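Keep the Junk Bin

October 26, 2021

Every fall the advice comes around again. Empty the drawer, dump it on the table, hold up each thing and decide. Buy dividers. Buy small clear boxes that fit inside the dividers. A neighbor of mine, Junpei Okabe, followed all of it last year and ended up with 90 little compartments in a hall closet. He has a label maker now. He also can't find his tape.

I want to argue for the opposite. A household should have one large bin where unrelated things are allowed to lie together, and it should be left alone most of the time.

Sorting takes work twice. You do it once when you set up the system, and then you do it again every time you put something back. The second part is where it fails. When I come in with a spare shoelace, a roll of twine and a brush I was using on the porch steps, I have three decisions to make before I can sit down. With a bin I have none. I drop them in and go wash my hands.

People say the time is lost later, when you have to dig. I've timed myself at this, which my family found annoying. In a bin I can see into, it takes me a few seconds to find a thing the size of my hand. In the old arrangement, with shelves and lidded boxes from Orneo, I was opening 4 boxes to find one item, because I never remembered whether scissors were "office" or "craft." Each box was tidy. The tidiness didn't help.

There are limits. Medicine doesn't go in the bin, and neither do knives, batteries or anything that leaks. Small parts don't go in either – screws and buttons sink to the bottom and stay there until you move. I keep those in 2 jars on the windowsill. Papers have a folder. Everything else that has no obvious home can take its chances.

The container matters more than people think. It should be wide, with sides high enough that you can toss something in from a step away. It should not have a lid. A lid turns into a shelf within a week, and then the bin is closed for good. I bought a canvas one from Vosow first and it sagged until the things in it formed one lump. A stiff one works better. 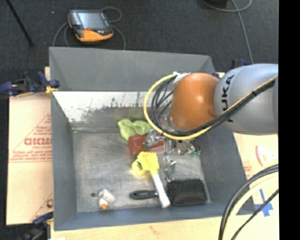
Color does most of the finding for you. I used to own everything in gray and beige because it looked calm in the catalogs, and in a pile those things vanish. Against plain gray metal, a lime-green cloth or a brush with a yellow head shows up right away, even with other things lying near it. So now when I replace a scrubber or a dust cloth I buy the loudest one in the store. My sister calls the result ugly, and she is right.

The other objection is that a bin grows. It does. Mine gets tipped out onto an old sheet every November, and whatever I don't recognize goes. Last year that took less than an hour, including the time I spent on a bicycle pump that fits no bicycle we own. I put the pump back.

Some people like sorting, and they should go on doing it. But if you have bought the dividers twice and the counter is still covered, I'd take the dividers out and use the space for a bin.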